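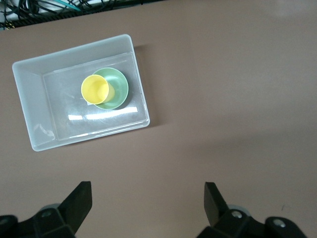
A cup, a bowl and a translucent tray, seen from the wrist camera of the Unora kit.

Clear plastic is hard on depth sensors, and the makers of the Unora table-clearing kit have chosen to do without one. The kit adds a two-finger gripper, a small color camera and a control box to an arm the buyer already owns. Branodix sells it to cafeterias and test kitchens that want dishes sorted before washing. We ran one on a bench for most of March.

The camera sits at the wrist and looks down between the fingers, so both fingertips stay in view during the approach. The fingertips are flat black paddles on bolted brackets. Swapping a pair takes a hex key and a few minutes. Glare off a glossy tray, which stopped the older Hellström unit in our tests last year, caused fewer faults here. We logged 1192 pick attempts on mixed tableware, and 707 of those were with one item resting in or against another.

Stacked items remain the weak point. A cup leaning in a bowl offers a narrow rim to grip, and the software will sometimes close on both pieces and lift them together. Yi-an Do, who leads gripper design at Branodix, says the planner treats two touching rims as one object when their colors are close. Yellow on light green was separated reliably. White on white was not.

Setup took us about 2 hours, most of it spent on camera calibration. The manual covers this in a single page and leaves out the lighting settings, which have to be found in the software menu under Diagnostics. Cable routing is left to the installer.

Replacement fingertips are rated for 400 hours of use and ship in pairs. Driletti makes a softer set that fits the same brackets. It held thin cup rims better but picked up grease quickly and needed wiping between runs.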